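From the Simulation Corner: How the Practice Kitchen Is Filling Up

Many of you wrote back after the last newsletter wanting to know what the robot learning side of Tastora has been up to, and I'm happy to say there is plenty to tell. Mayu Nomura and Khurram Sandhu have been gathering examples in simulation since January, and they let me sit in for most of a Wednesday so that I could write it up for you. I brought muffins, which may have helped.

For those who joined us recently, the project goes by the name of Hitska, and the idea behind it is simple enough to tell your family over dinner. We want an arm to learn how to pick things up and put them down by studying a great many examples of the job being done. Before we ask for time on a real arm, we collect those examples in a simulated one. A person sits at a desk with a hand controller, drives the simulated arm through the task from start to finish, and the computer saves everything as they go - the views from the cameras, the position of the arm, how far the fingers are open, all of it. One run through the task is what we call an episode. Save enough good ones and you have something a learning system can chew on.

The target for this first round is 1000 episodes. On the afternoon of my visit the tally on Khurram's spreadsheet stood at 897 kept, and there was a certain amount of excitement in the room about getting past nine hundred before people went home.

What surprised me most was the view. I had been picturing something like a security camera up in the corner, watching the whole arm do its work. There is a view like that, and it gets saved too, but the one Mayu likes to keep open on her big monitor rides along with the hand. Wherever the wrist turns, that's where you're looking. At first this made me a little seasick, I'll confess, with walls and ceiling sliding by at angles I wasn't ready for, but after an hour or so I began to read it the way she does. The two fingers are always there at the bottom, and everything else is whatever they happen to be pointed at.
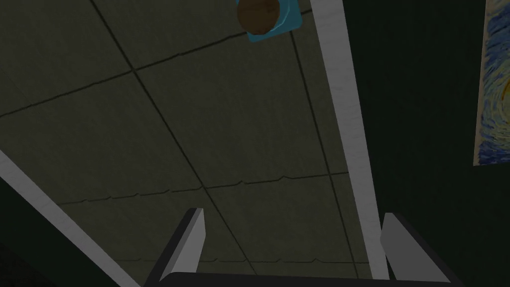
Issue 14, page 3

With the fingers open and aimed up at the ceiling tiles, you get a good idea of how much plain surface goes into one of these collections. I asked Mayu whether that sort of view was any use to anyone, and she said very much so. A learning system has to know what the room looks like from all sorts of odd directions, or it will be lost the first time the wrist tips back. She pointed out the thin dark seams between the tiles and said those are handy for a person too, when you're trying to work out which way you've turned yourself. I had been steering by the slice of Starry Night hanging on the green wall, and I was rather proud of that until she told me that everybody does it in their first week.

That led us into a nice long talk about decoration. The people who build our rooms have a soft spot for color, and there's a good reason to let them have their way. If every wall looks the same, the system may learn to depend on things it shouldn't, such as one particular shade of paint, and then fall to pieces when somebody changes it. So the rooms are dressed in different ways from one batch to the next. Some are very plain. Others have pictures and bright panels and all manner of trim. Khurram keeps the list of which room went with which batch, and he is careful about it, as well he should be, after the mix-up over the Golance rooms that some of you will remember (we won't go into it again, but the labels are all straight now!).

I should say something about how a working session goes, because several readers asked about exactly this. The operator starts by calling up a fresh room, with the objects set down in new places. They read the task off the top of the screen, take hold of the controller, and go. There's no stopwatch, but there is a limit on how long an episode may run, and if you dither too much the recording closes by itself and you start over. When the task is finished the operator marks it as a keeper or a discard and, if it's a discard, types a few words on what went wrong. Mayu reads all of those notes. Her favorites so far are "sneezed" and "wrong way up, then worse."

The discards came to 267 when I visited, which sounded like a great many to me. Mayu was not at all bothered. They're kept in a folder of their own, clearly marked, and she expects to get some use out of them later when we want to teach the system to recognize a run that's going badly. Of that number, 169 were from the first three weeks, when the operators were still getting used to the controller and the fingers had a habit of closing a hair too soon. You can see the learning curve very plainly in the spreadsheet, and I thought that was rather touching. The people had to learn before the robot could.

After lunch I was given a turn myself. My first two tries went straight into the discard folder, as they richly deserved, and on the third I managed to get the fingers on either side of something and close them. I don't think I breathed the whole time. Khurram was kind enough to say that my grip was "very cautious," and I have decided to take it as a compliment.

What I hadn't understood until I tried it is how little of the grip is about squeezing. Nearly all of it is in the approach. If the fingers arrive square to the object, closing them is the easy part. Come in tilted and one finger touches ahead of the other, the thing rolls or slides, and you spend the rest of your episode chasing it. The operators who have been at this for a while slow right down just before they close, and that little pause is something we hope the system will pick up from them. It's the sort of habit you'd have a terrible time writing down as a rule, but it shows up again and again in the saved runs.

Lumpy objects are especially good teachers. A perfect cube will let you be lazy, but a rounded brown thing with uneven faces, potato or bread roll as you please, makes you think about where the flat of each finger is going to rest. There was a lively debate over the muffins on that very subject of potato or bread roll, and I'm afraid it didn't get settled.
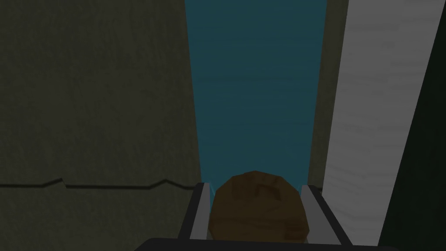 What happens to an episode after it's kept

Once an episode has been marked as a keeper, it isn't quite done. Every one of them is played back by a second person who wasn't at the controls, and that person answers a short set of questions. Did the fingers close on the right object? Was the recording complete, with no missing stretches from any camera? Does the written task match what was done? If all is well it goes into the main collection, and if not it goes back to Mayu for a decision.

I sat with Khurram through a good long batch of these and found it very peaceful, a bit like shelling peas. You watch, you tick, you watch again. He likes to play them at double speed and only slows down around the moment of the grip. Every so often he stops one and jots down the time of something he wants to ask about, usually a wobble or a hesitation he can't account for. Those questions get brought up at the team's weekly sit-down, where the operator in question can usually say what they were up to.

He also checks the quiet parts, and I'm glad he explained that to me, as I would have skipped straight past them. An open gripper with nothing in it is an example as well. The system needs to see the fingers empty, in good light and in poor light, near a busy background and near a plain one, so that it can tell the difference between holding something and not. The dim views are the hardest on the eyes. With the fingers up against a nearly black green wall, there's not much to go by except the pale inner sides of them, and if a swirl of painted blue and yellow comes in beside the right finger, it does its best to pull your attention away. A learning system can be distracted in much the same fashion, Khurram says, and the cure is to show it plenty of such views along with the correct finger readings.

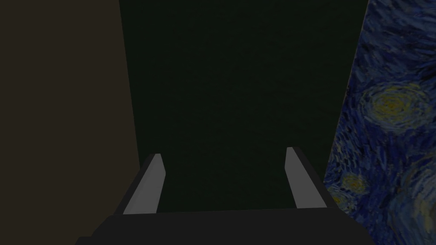

What comes next, and how you can join in

When the first thousand are in, the collection will be frozen so that nobody can fiddle with it, and the training runs will begin over at our Khokhar office, where the bigger computers live. Mayu expects the first results to be modest and has asked me to be careful about raising hopes. A small set of rooms has been held back from the collection altogether, and the system will be tested in those. How it manages in a place it has never been shown is what we're all curious to find out.

In the meantime there is room for a few more hands on the controllers. You don't need any background in robots. A steady temperament is worth a good deal more, and people who knit or fix watches seem to take to it quickly. Sessions run in the mornings from nine-thirty and again after lunch, each one an hour and a half with a break in the middle, and Khurram will sit beside you for the whole of your first. Please do tell him in advance if you are left-handed so he can switch the controller over. Wear your reading glasses if you use them - the task line at the top of the screen is small, and we have asked for it to be made bigger.

To put your name down, reply to this newsletter with the word Hitska in the subject line and let us know which mornings or afternoons suit you. I'll be going back for another try myself, with a fresh batch of muffins and, I hope, a somewhat bolder grip.

Recent items
Getting the Golance Room Labels Straight
Hand Controllers: Which One Should You Ask For?
A Visit to the Khokhar Office
What We Mean by an Episode
Letters from Readers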